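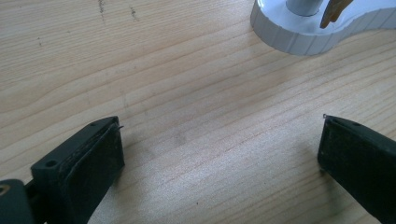

Renato Sosa writes that he wipes the table once at the start of the evening and never again until he's finished, and he wants to know if I'm being fussy when I tell people to do it between batches. Well, Renato, maybe a little! But crumbs and specks get moved around as you work, and if you're recording pick-and-place examples for a system to learn from, you'd like it to learn about mugs and bowls and not about last Tuesday's toast. A barely damp cloth, then a dry one, going with the grain. If your table is oiled wood, skip the spray cleaners, which can leave shiny patches under a lamp.

While you have the cloth out, do the gripper pads too. Rubbery pads pick up dust like nothing else in the house (mine are worse than the top of the refrigerator), and a dusty pad lets a smooth plastic rim slide right out. I dab them with the sticky side of painter's tape. Yoon-hee Kwon swears by an old soft toothbrush, dry, and she has recorded a good many more evenings than I have, so try both and see which you like.

Look over the fingertips for stray threads and hairs as well. Snip them, don't pull. And go around the little screws once a week with the right size driver, just until they're snug, because plastic fingers don't forgive a heavy hand.

Choosing what to pick up

Start with things you own and use. A mug stand, a bowl, a dish towel, a wooden spoon. People rush out and buy a whole box of matching practice pieces from Hurico or wherever, and then the system only ever sees matching practice pieces. Your chipped bowl is fine so long as you keep your own fingers away from the sharp parts and it doesn't shed bits on the table. Move things a bit between takes, turn them, put the stand on the left for a while. If every take begins with the bowl in the same spot, you've collected one example a great many times over.

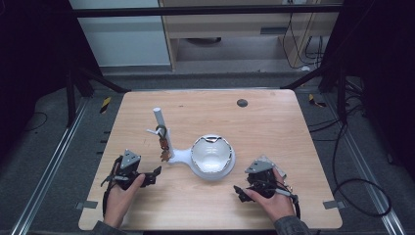 Page last changed: Friday, November 27, 2020

Starting and stopping

Begin each take with both grippers near the front edge of the table and hold still while you breathe in and out once. Finish the same way. It feels silly for the first evening, and then you stop noticing, and it makes the trimming afterward so much easier. Use the same resting place every time, even though you're moving the objects around.

Wear plain sleeves that stay put. I had a lovely big cardigan with floppy cuffs that knocked over everything in reach, and I lost most of a February weekend to it.

Give your cables some slack and let them fall to the outside, away from the space between your hands. Loops on the floor want to be on the side you don't walk on. Hook-and-loop ties work nicely, and so do the paper-covered twists from bread bags.

How many in a sitting

I do 22 takes and then get up for tea. Your wrists will tell you before your brain does, and tired takes are jerky ones. The Trendcombe newsletter had people aiming for 1,000 in a weekend, and I wouldn't wish that on anyone's thumbs. Keep your fumbles, too, but put them in their own folder. A dropped mug labeled as a dropped mug is a useful thing to have, and one hiding among the good takes is a nuisance you'll be hunting for later.

Write the labels the same evening. Plain words, the same ones each time: if it was "bowl" on the first take, don't let it turn into "dish" by the last.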